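Vamside Bin-Picking Cell: README and Data Card

Scope

The Vamside cell is a fixed picking station served by a gravity-flow rack. This file records how the station is set up, how it is kept in working order, and what the image and log records collected from it contain. It is maintained by the Surker equipment group and applies to the cell in its current position. The earlier Garside layout had its own file, which has been withdrawn.

Contents of the release

The release holds 403 picking sessions. Each session has one folder containing the still images from the fixed camera, the controller log, and a short setup sheet in plain text. The setup sheet states the lane assignment, the rack angle, and the initials of the technician who signed off on the cell. Sessions in which the sheet was missing or unsigned were left out. Session numbers are therefore not continuous.

Rack setup

Bins are loaded from the rear and travel forward on the rollers until they rest at the picking face. The lane rails must be parallel along their full length before the rack is loaded. Technicians should check the spacing at the front and at the rear with the lane gauge, and correct the rear first. A lane that narrows toward the front will hold a bin short of its stop, and the arm will then reach for items at the wrong depth.

The front bar is to be fitted after the rails are set. Tighten its screws by hand, run one empty bin down each lane, and complete the tightening only when every bin has settled square. If a bin sits at an angle, remove it and inspect the rollers before changing anything else. Most angled bins at Vamside were traced to a roller that had come out of its seat.
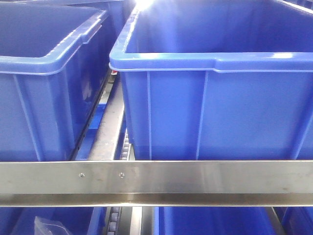

The rack angle is set at 4 degrees and should not be increased to help a slow lane. A steeper angle brings full bins down too hard and shifts the camera calibration over the course of a shift. Clean the rollers first, and replace the strip if cleaning has no effect. Replacement strips are kept in the Gasala cabinet and are to be signed out by lane.

Calibration

The camera is calibrated against the rack and the arm together. Calibration is required after any of the following:

Removal or adjustment of the front bar
Replacement of a roller strip
Any contact between the gripper and the rack
A software update to the controller

The routine uses 29 target positions. If any position fails, the full routine is repeated from the start. Partial results are not to be saved, and the previous calibration file stays in force until a complete one has been accepted.

Routine care

At the start of each shift, wipe the camera window and move one bin in each lane by hand to confirm that it rolls freely. After every 40 hours of operation, lift out the bins, vacuum beneath the rollers, and check the rail screws for movement. The arm must be in its parked position with the cell locked out before anyone reaches into the rack. Loading from the rear may continue only when the rear guard is closed.

Loose packaging should be kept below the rim of the bin. Bags that stand above the rim may catch on the level above when the bin advances.

Known issues

Glare from the overhead lights affects the upper part of some images, mainly on the bin walls. Depth readings in these areas are unreliable and have been left as recorded. A shade was tested in October and taken down again, as it blocked access to the rear of the upper level.

Bins on the lower level are partly hidden in the fixed view. The images should not be used to judge how full those bins are; the controller log gives the pick count for each lane.

The controller clock was reset during the move from Garside. Log entries from before the reset have been corrected, but image file times have not. Users who need to match the two should rely on the session number and pick index.

Maintenance record

Changes to the cell are entered in the maintenance file in the top folder, with the lane, the part, and the reason for the work. Questions about the record, and requests for the original uncorrected logs, should be addressed to Maëlys Leclerc, Surker equipment group.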